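Clotisdale Songbook – Kapitel 2: Die eigene Musiksammlung einrichten

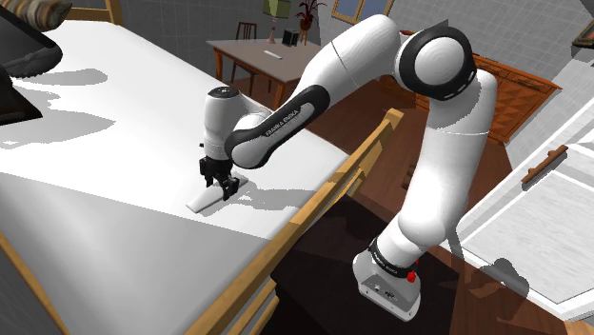

Jetzt wird es richtig schön, denn ab hier füllt sich das Programm mit Ihrer Musik! Das Einlesen klappt mit einzelnen Alben genauso wie mit einer ganzen Sammlung von über 2000 Titeln.

1. Öffnen Sie das Menü Sammlung und wählen Sie Ordner hinzufügen.
2. Markieren Sie den Ordner mit Ihren Musikdateien und bestätigen Sie mit Einlesen.
3. Prüfen Sie in der Spalte Urheber, wer als Komponist und wer als Texter eingetragen ist. Fehlende Namen tragen Sie per Doppelklick nach.
4. Stöbern Sie los! Ein Klick auf einen Namen zeigt alle Lieder, an denen diese Person mitgeschrieben hat – auch die, die jemand anderes singt.

Hinweis: Coverbilder sehen ab 300 Pixeln Kantenlänge gut aus. Kleinere Bilder werden übernommen, wirken in der Albumansicht aber unscharf.

Achtung: Trennen Sie die externe Festplatte nicht, solange der Balken unten links läuft. Sonst gehen die zuletzt geänderten Einträge verloren.

Sammlungen aus Tredeck übernehmen

Wer bisher mit Tredeck gearbeitet hat, kann Playlists und Bewertungen mitnehmen. Exportieren Sie dort die Sammlung als Textdatei und ziehen Sie diese ins Hauptfenster. Doppelte Titel sind danach gelb markiert – einfach durchgehen und den besseren Eintrag behalten.

Stand: 24. Nov. 2021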